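How I got my CSV files to open properly in pandas on Windows

I keep hitting the same handful of problems whenever someone sends me a spreadsheet export, so I'm writing the fixes down in one place (mostly for me, but help yourself!). 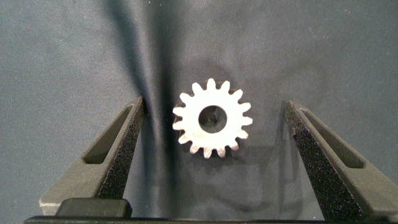
A reader going by Hellström wrote in to ask whether it wouldn't be easier to open the thing in Excel, save it again and be done with it. For one file, sure, go ahead. I had 800 of them from the Prermont branch and another pile on the way, so no thank you.

"UnicodeDecodeError: 'utf-8' codec can't decode byte 0xe9"

This is the one I see most. Somebody saved the file on an older Windows program and there's an accented letter in it somewhere. Try:

df = pd.read_csv("dalico.csv", encoding="cp1252")

That sorted nearly all of mine. If you get through but your column names start with a strange ï»¿, you've got the opposite problem, so use encoding="utf-8-sig" and it goes away.

Everything lands in one column

Semicolons! Lots of European exports use them where you'd expect commas. Add sep=";" to the call. If the decimals have commas in them too, you want decimal="," as well, otherwise your prices come in as text and you'll wonder why the sum looks like a telephone number (I did this for most of a Friday).

"FileNotFoundError" when the file is right there

Two things to check. First, Windows hides file endings, so your file may really be called dalico.csv.csv. Turn on "File name extensions" in the View menu and have a look. Second, backslashes. Python reads \n and \t in a path as a new line and a tab, so put an r in front:

df = pd.read_csv(r"C:\temp\new\dalico.csv")

Leading zeros have vanished

Our Cedik part codes are 9 characters long and plenty of them start with a zero. Pandas sees digits, decides they're numbers and drops it. Tell it what you want:

df = pd.read_csv("cedik.csv", dtype={"code": str})

You have to do this when you read the file. Converting the column to text later won't bring the zeros back.

DtypeWarning: Columns have mixed types

You can set low_memory=False and the warning goes quiet, but do look at the column first. Mine had 2,000 rows of perfectly good numbers and then "n/a - see Dave's sheet" in the middle. Adding that text to na_values fixed it.

Still to write up: dates. Day and month keep swapping over on me and dayfirst=True only gets me part of the way, so that'll be a page of its own once I've got it working.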